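Home Projects Workshop log Parts About Contact

Cable routing and the second arm

The second arm went onto the rail in May and I have spent most of the evenings since then on things that have nothing to do with motion. Wiring, mainly. I had assumed that going from one arm to two would mean doing everything twice. The mechanical side was close to that. The electrical and software side was worse, and the notes below are mostly for my own benefit when I have to take it apart.

For anyone who has not read the earlier entries, the bench is in the shared workshop at Valldale, in the bay nearest the roller door. Tarun Kandpal has the bay opposite and did the drilling for the mounts, my own drill press having a quill that wanders. The arms came as kits from Stelberg, bought at different times, and the newer one has a slightly different firmware on the wrist joint. The supplied documents do not mention this. I found it by comparing the start-up messages line by line.

Power first. Each arm has its own supply and its own fuse, with a shared emergency stop that drops both. My first attempt had one larger supply feeding the pair, and it worked until both shoulders accelerated together, at which point the voltage sagged and the left controller reset. The right one carried on to its next waypoint. I went back to separate supplies the same night.

The stop button now opens a relay on each side, and I test it at the start of every session. The arms sag when power is removed, so I park them low before switching off. The relays are Pukico parts, bought on price. They run warm but within their limits.

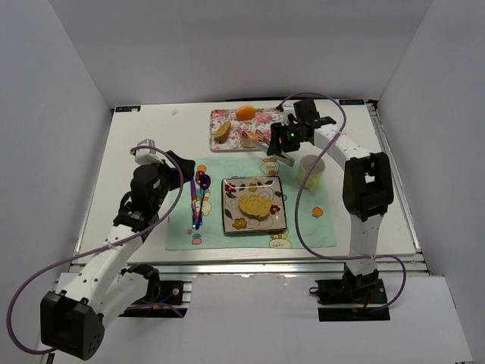 Calibration is done with respect to the table, with the rail as the common reference. I touch each gripper to a set of marked points, record the joint angles and fit the base position from those. With 20 points per arm the fit settled down, and adding more made no difference I could measure. The residual error was worst at the far edge, where the links are stretched out and any play in the shoulder is multiplied. That matters for the breakfast layout, with the tray at the back of the table and the right arm having to reach over to it for the bread and the orange, while the plate on its placemat is in the middle and far easier to get at. I have moved the right arm's speed limit down for anything in the back third of the table and left the rest alone.

The two arms share a volume above the plate, and keeping them out of each other's way is handled very crudely. Whichever arm wants the middle has to claim it, and the other waits outside a box until it is released. Archana Kaushik has pointed out that this wastes a great deal of time, and she is right. A proper planner would let both work in there at once. I would like the simple version to run for a full week without a fault before I replace it with something I understand less well.

There was a bug in the release step. If a grasp failed, the arm retried without giving up its claim, and if it kept failing the other arm waited for ever. There is now a limit of 6 attempts, after which it backs out and releases the box. The log writes a line when that happens.

Back to the cables. The ones that run out to the grippers are left in long loops so that they do not pull at full reach. The first set was too short and tugged the wrist round by a degree or so, enough to spoil the calibration. I recut them with roughly 37 cm of extra slack each. Long loops bring their own problem: they can catch on the elbow when the arm folds back. Clips would help, but every clip I have tried either slides or pinches the jacket. Prajapati do a hook-and-loop sleeve that may suit, and I have ordered a short length of it.

The controller logs joint current during each move, and this has been more useful than I expected. A cable starting to drag shows up as a slow rise on the wrist trace. Over the last long run it recorded 2950 moves, and the rise appeared on the left arm well before I could see anything wrong by eye. I rerouted it and the trace went flat again.

Grip force is still set by hand for each kind of object. Bread needs very little. Cups are the awkward ones, as a thin wall flexes and the finger position then reads as closed further than it should be. I have a table of values taped inside the cupboard door and a second copy in the config file, and the two no longer agree. The config file is the correct one.

Still to do:

- fit the sleeve on both gripper cables
- match the wrist firmware, or at least find out what changed
- replace the temporary terminal block on the left supply
- remeasure the far corners after tightening the right shoulder
- bring the cupboard table up to date

Tarun wants the drill press area clear on Tuesday, so the shoulder will have to be done before then - the spare bracket needs one more hole.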